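讲稿备注:把手套配成对,再放进筐里
Trullorow 项目,手持夹爪示教的方法与结果
主讲:Estíbaliz Olmedo 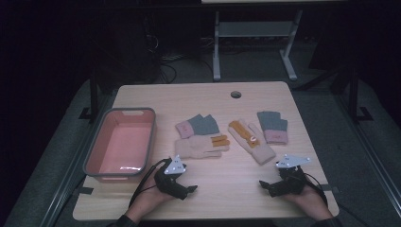 为什么要人手持夹爪来示教,直接遥操作机械臂不行吗?
遥操作当然能做,只是慢,而且操作者手上没有力感。拿着夹爪做,手腕怎么转、捏到多紧,人自己立刻就知道,动作也自然得多,录下来的轨迹换算到机械臂末端就能用来训练。

(开场到这里停一下,让大家先看看图。不急着讲硬件。)

第一部分,任务
桌上四只手套,两种款式,每种两只:灰色露指、粉色袖口的一种,米色针织、指尖芥末黄的一种。左边一个空筐。任务一句话就说完:同款的叠到一起,收进筐里。听着像家务,我当初也觉得一个月能搞定(这里一般会有人笑),后来花的时间嘛,大家可以猜猜看。
难在哪儿?手套是软的,每次摊开形状都不一样,手指会折进去,袖口会卷。针织的那种还容易被夹爪带起一个角,另一头拖在桌面上。策略要先认出款式,再决定抓哪里,抓完还得知道另一只手该去哪里接。双臂配合是我最喜欢的一段,待会儿放视频的时候请盯着交接那一下看!

第二部分,数据
一共录了3,000条示教,清洗以后留下2,474条。去掉的主要是三类:位姿跟踪中途丢失的、夹爪开合信号和动作对不上的、操作者自己放错了筐外又捡回来的。最后一类我们犹豫了很久,因为“失误再补救”本身是好数据。现在的做法是单独存一份,留给下一阶段。
夹爪上的三角板是贴了标记点的,跟踪靠它。提醒自己:讲到这里一定要说板子的安装角度。左右两块装得太接近的话,双手一靠拢,两组点就会互相认错。我们改过好几版支架,最后一版画得很丑,但特别稳。
摆放方式由 Pisten 脚本随机生成,操作者照着屏幕摆,每条开始前换一次。早期没有脚本,全凭手感,结果大家不知不觉总把手套摆得整整齐齐,策略学出来也只认整齐的桌子。

第三部分,方法
底座是一个动作分块的模仿学习模型,我们内部叫它 Rusu。输入是头部视角加两路夹爪位姿,输出是接下来一小段双手轨迹。真正起作用的改动只有一处:给每段轨迹加了一个“阶段”标签,分为找、抓、叠、放。标签不用人工标,从夹爪开合和两手距离里自动切出来。
(白板上画一下切分的曲线,两手距离降到最低的那一刻就是交接。别画太久,上次超时了。)

第四部分,结果
测试200次,摆放全部是训练里没出现过的。不加阶段标签时,有54次在“叠”这一步卡住:两只手都抓着手套,谁也不松开,就那么僵着。加上标签以后这种僵持明显少了,剩下的失败多半出在“抓”,尤其是两只手套互相压着的时候。
我自己最兴奋的一点,是它会重试。第一下没夹住,手会抬高一点,换到袖口再来。我们没有专门写过这个行为,第一次看到时我把同事都喊过来了。现在的猜测是,清洗后的数据里仍然有不少操作者自然的二次抓取。这只是猜测,请不要当结论引用。

第五部分,还没解决的
一是颜色。目前两种款式颜色差得很开,换成两种相近的灰色会怎样,还没系统测过。
二是左右手。现在只要求同款,不要求一左一右,露指那种摊平后要分左右并不容易。
三是线缆。手持夹爪拖着线,录久了手腕会累,动作也会跟着变。Drilisus 那边在试无线版本,十月应该能拿到第一套。

问答备用
有人问能不能换成袜子:能,试过几次,袜子更难,容易夹到两层。
有人问训练时长:翻到备用页第二张。
有人问数据开放:清洗脚本和阶段切分的代码先放,轨迹数据等 Trullorow 的文档写完再放。
最后留联系方式那一页,投影别关,很多人会拍照。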